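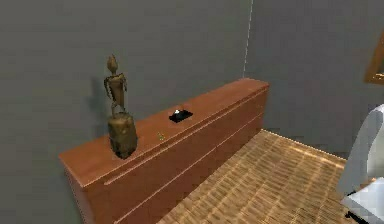
Machines can do chores, but not yet our chores

My sister-in-law asked me at dinner in July when she can finally buy a machine that clears the table. She knows that I worked for many years in the packing hall at Verbruggen, where we had robot arms, so in the family I am the person who must answer such questions. I said: not next year. She was disappointed, and I think she also did not believe me, because she had seen the films on the internet where a robot folds a shirt.

I have seen these films too, and I do not say they are false. My opinion is that they answer a smaller question than the one she asked. A machine that folds one shirt, on one table, with a person standing nearby, has done a task. A chore is something else. It begins with looking at a room and understanding what in it is wrong.

Take the table itself. In most houses there are things on it that must go away after a meal and things that live there all the time. A bowl goes to the kitchen. A small statue stays, unless it is the statue that a child brought from the other room. My sister-in-law does not think for one second about this difference. She has lived in her house for 20 years and the knowledge is in her hands.
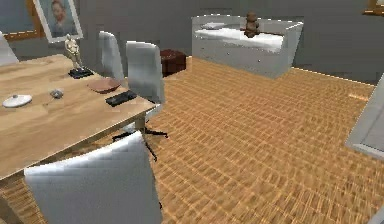

A simulated dining room, with a brown bowl and a small figurine among the things on the table.

A large part of the practice for household robots is now done in computer-made rooms, and I find this sensible. Fenna Mertens, a former colleague who moved to a small company named Skernia, showed me how she works with them. She can start the same chore 1,000 times and no plate is broken. If she wants the chair in another place, she moves it with the mouse. In our hall, to move one conveyor we needed a permit and half a night shift.

But I asked her also what happens when the program leaves the computer, and she was honest with me. A drawn bowl has a weight that somebody typed in. A real bowl has a bit of soup in it, or a spoon that slides when you tilt it. Wood in a simulation is a picture of wood with a number for friction, and my own kitchen table is sticky on the side where my husband eats his breakfast. She said that her team tries to vary all these numbers, so the machine will not be surprised. I believe it helps. I do not believe that anyone can write down all the surprises of an ordinary house.

On the shop floor we solved this by removing the surprises. When I started at Verbruggen, the cartons came in every position and people turned them by hand. Then Casteck delivered the first arm, and before it could lift a single carton we had to build guides, change the lamps and ask the supplier to print the label always on the same side. After that it worked very well, 6 days in the week. Bart Vanhove, our shift leader, used to say that the robot did not learn our job, we changed the job until the robot could do it. He did not mean it as a complaint. The heavy lifting was gone and his back was grateful. 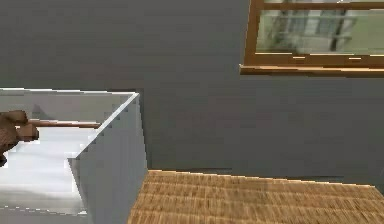 A home will not permit this treatment. Nobody wants to live with guides on the floor and a rule that the cup must always point with its ear to the left. People put a box down because the telephone rings, and the box stays there until the weekend. The cat sleeps in it. For a person this is a small matter, she walks past it or she lifts out the cat. For a machine it is a new room.

I must be fair and mention where I was wrong. I said in the canteen once that no machine would ever pick mixed goods out of a bin, and two years later Sisex installed one in the hall next to ours. It dropped things, and it was slower than Hilde De Haan, who was the fastest of us. Still it picked shampoo bottles and bags of screws from the same bin, and it kept going while Hilde had her lunch. So I have become careful with the word "never".

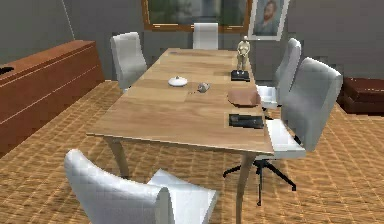 What I would accept in my house

If someone offered me a robot today, I would not ask how many chores it knows. I would ask what it does when it does not know. Does it stop and wait? Does it put the thing back where it was? A helper who stops in front of my mother's sugar bowl and asks me is useful already. One who is right 30 times and then throws the sugar bowl in the trash with the napkins can stay in the shop.

I would also ask who comes when it is broken. In the hall we had Koen Van der Linden, who could hear from the sound of an arm which joint was dry. A family has no Koen. They have a telephone number and a long piece of music.

My sister-in-law thinks this is too strict, and that people said the same about the washing machine. Perhaps. But the washing machine never had to walk to the bedroom and decide which trousers are dirty. We still do that part ourselves, and I expect that we will do it for a good while, even when there is an arm in the kitchen that can carry the plates. She will probably buy one before me, and then I will come and look at it.

Lotte Baert

Contact | Copyright Lotte Baert, all rights reserved | Back to top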